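Home Exhibits Services Support Contact

Touring Exhibit Pre-Opening Safety Checklist
3 min read

Site: Orness, main hall. Exhibit: Doneren hands-on tour, supplied by Hourani. Complete before doors open and keep with the February log.

1. Floor plates level and locked. PASS
Comment: Plate by the entrance rocked slightly. Shimmed and rechecked.

2. Aisles at least 40 inches clear. PASS

3. Cables covered or taped. FAIL
Comment: Cover missing behind the sound wall. Keep that station off until replaced. 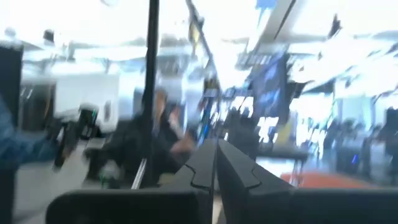

4. Emergency stops tested at each powered station. PASS
Comment: Button on the wind tube is stiff. Replace at next stop.

5. Graphic panels secure, no sharp corners. PASS
Comment: Two end caps loose, tightened.

6. Posted room limit of 100 visible from the door. PASS

7. Loose pieces counted against the packing list. FAIL
Comment: List says 89 blocks. We are short one. Inen to send a spare.

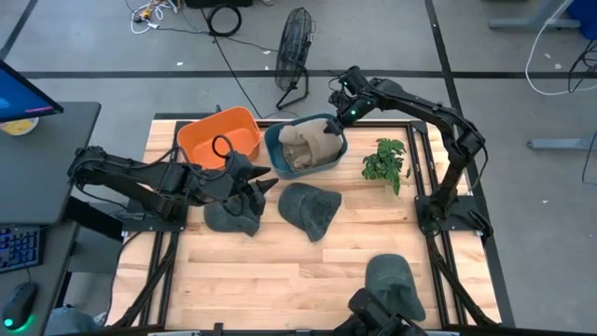 Table with orange and blue bins.

8. Lamps and projectors run 15 minutes with no hot smell. PASS

9. Stools and steps stable, rubber feet in place. PASS
Comment: One stool pulled for a cracked foot.

Items 3 and 7 stay open. Recheck item 3 before the sound wall is switched on.

2 comments | 4 shares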